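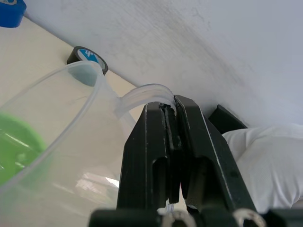 I've had the Pekstead two-arm kit on trial for 33 days now, and I keep giving it toy fish. Gears and blocks bore me! A tub of water, a little net and a couple of buckets tell me a lot more about a gripper.

My main gripe is the setup guide – 51 pages, and the wrist camera gets half of one. The arms themselves I like a lot. I've written the net routine over and over, and it's still the bit I look forward to.

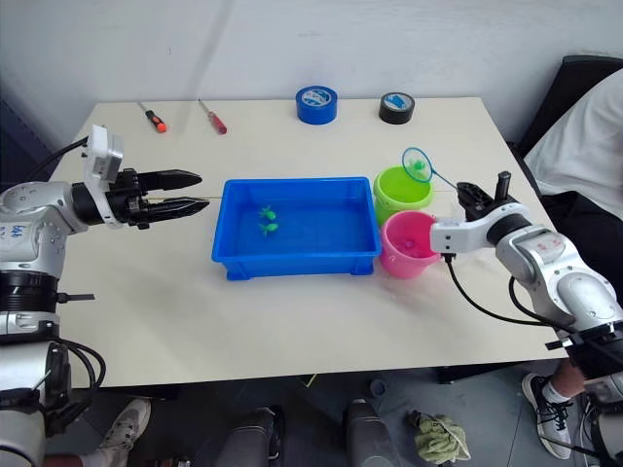 Posted by Agustina Arancibia | July 23, 2021

The fingers are plain black two-finger ones, and they'll hold a skinny net handle or a jug handle, so I haven't bought the Jullitz add-on set yet (maybe in the fall).

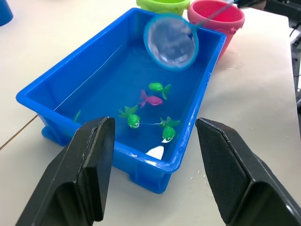
Can you rent the kit before buying it?
Pekstead does a monthly trial, and mine cost $758 with both arms included.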